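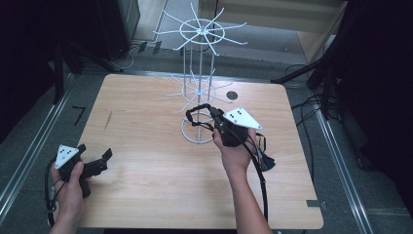 The white wire rack on the table, with nothing on it yet.

December 29, 2022

I've wanted a spinner rack for the keychains since April, when we did the spring market in Grusden and everything ended up in a heap in a shoebox. People don't dig through a shoebox. I paid 12 dollars for this one from Grumura, plus shipping.

It's thin white metal rod, with a round base and two tiers of spokes. The upper tier has about a dozen spokes, and they turn up a little at the tips, which should help keep the rings on. I plan to put the keychains up there and the short bracelets on the lower tier.

I have 200 keychains finished and no idea yet how many fit on a spoke. The beads are mostly Nilel glass, the small ones – I still have 11 bags of those to use up before I let myself order more.

I looked at a wooden stand from Awasthi too, but it took up too much room for half a table. The next market is in April again. Before then I need price tags, a cash box that locks and a darker tablecloth, as white wire doesn't show up very well against pale wood.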